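Gondton: Your Questions About the Casting Rumours

Updated January 14, 2025

We get the same emails every time a new story about the Gondton film does the rounds. These are our answers, and we've tried to mark which bits are confirmed and which bits are somebody's cousin on a message board.

Is Kiri Harawira in it or not?

Nothing has been announced. The claim comes from a single entertainment blog that quoted "a source close to the production", and every other article we've found links back to that one post. Her agency hasn't commented. Fans are reading that as a yes. Agencies don't comment on most things, so we read it as an agency at work.

But she was seen with the director, wasn't she?

She had lunch with Lachlan Rewi. They made two films together and have been friends for years. If lunch counted as a contract, half the industry would be in this picture.

What has the production company confirmed?

Very little. Plumodel has put out one statement, which names Rewi as director and Cameron Kereama in the lead. It says "further casting will be announced in due course". There is no mention of a female lead, a cameo or a song.

Will there be a dance number?

Hiyori Katayama, the choreographer, told a radio host she was "having a lovely time on something big". She didn't name the film. She's also attached to the stage version of Faulkner, which is big by anyone's measure, and we'd want more than that before getting excited.

I read that Kereama is being paid a record fee. True?

We doubt it. The figure has gone up each time the story is repeated, and no one has shown a document. Record fees have a habit of appearing in print just as a publicist starts returning calls.

Did 1000 people really audition for the younger sister?

That number is in the press release and nowhere else. We asked how it was counted and were sent the press release again. An open call was held, and Aroha Baxter has said she read for the part. She hasn't said she got it.

Is it a remake of Fliltitz?

Rewi says no. The leaked synopsis has a lighthouse, a missing brother and a wedding that goes wrong in the second act, so we'll leave that one with you. The synopsis may be fake too. It spells the main character's name two different ways.

When does it come out?

No date. "Next summer" has been floating around, but shooting isn't confirmed as finished and the poster going around is fan-made. (Check the credits at the bottom. They belong to another movie.) 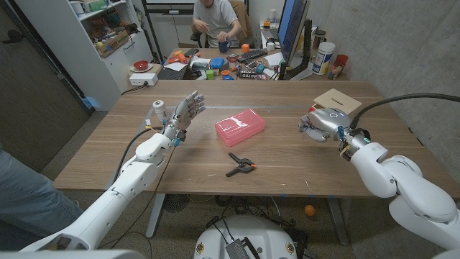
Why don't you run the rumours like everyone else?

We used to. Of the 67 casting stories we posted in our first year, 5 turned out to be right, and two of those were already public. Readers noticed, and they weren't kind about it.

I have a tip. Will you print it?

Send it through the contact form and tell us how you know. A screenshot of a post doesn't count, and neither does a screenshot of a screenshot. We'll ask the company for a response before anything goes up, which can take a while because Plumodel's press office favours silence.

Can I quote this page?

Sure, with a link. Please don't quote it as confirmation that Harawira has been dropped from the cast. One site has done that already, and you can't be dropped from a film you were never announced for.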